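Getting the Playroom Floor Back

A good toy cleanup starts with getting rid of the giant bin. I know, I loved ours too! But everything small sinks to the bottom, so the kids tip the whole thing over to find one little car, and then you're back where you began. Shallow containers changed our evenings completely.

Sort by how things get played with. Blocks go with the animals that live in the block houses. Crayons go with paper and the dull scissors. Puzzle pieces are the exception, and they get a zip bag each, with the picture cut from the box lid slipped inside.

Washing wooden blocks

Please don't soak them! Wood swells, paint lifts, and the corners go fuzzy. Wring a cloth out in warm water with a drop of dish soap until it barely feels damp, wipe one block at a time, and set each one on a towel with a bit of air on every side. Turn them over after an hour. For crayon marks, a dab of baking soda on the damp cloth is wonderful, but go gently on painted faces and try a corner first. 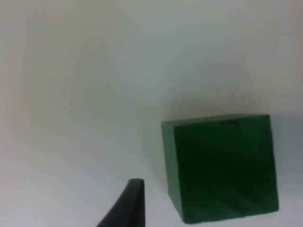

Rough spots come off with fine sandpaper, and I mean fine. I use 300 grit and only a few light strokes, always along the grain, then a dry cloth for the dust. If you've gone through to bare wood, a thin rub of food-grade mineral oil makes it look cared for again. Let it sit overnight before it goes back to anybody who still chews things.

Plastic bricks are easier. Put them in a mesh bag, swish them around in a sink of warm soapy water, rinse, and spread them on a dish rack. Anything with a battery or a squeaker stays out of the sink.

Baskets that last

Wicker is my favorite for a living room because it looks nice even when it's full of dinosaurs. It does collect crumbs, though. Once a month, take it outside, turn it upside down and give the bottom a few good smacks, then go over the weave with a dry paintbrush (an old two-inch one is perfect). The soft brush on the vacuum gets the rest.

If the strands start creaking or snapping, the basket is too dry. Mist it lightly, inside and out, and leave it in the shade for the afternoon. I do ours at the end of summer and again in November, when the heat has been running. Snapped ends can be tucked back under the next strand with a blunt yarn needle and a tiny dot of wood glue. Clip anything that sticks out on the inside, where little hands go digging.

Line the basket with an old pillowcase if you're storing small pieces. Fold the open end over the rim, tack it with a few loose stitches, and you can pull the whole thing out on laundry day.

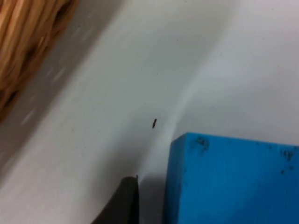 One reader wrote in to say that pillowcases slide around too much for her, and she gets on better with a circle of felt cut to fit the bottom. She shakes it out over the trash every Friday and says the crumbs cling to it beautifully. I tried it with leftover felt and she's right, it stays put!

Next up: getting stickers off painted shelves without taking the paint along. Start with a hair dryer on low.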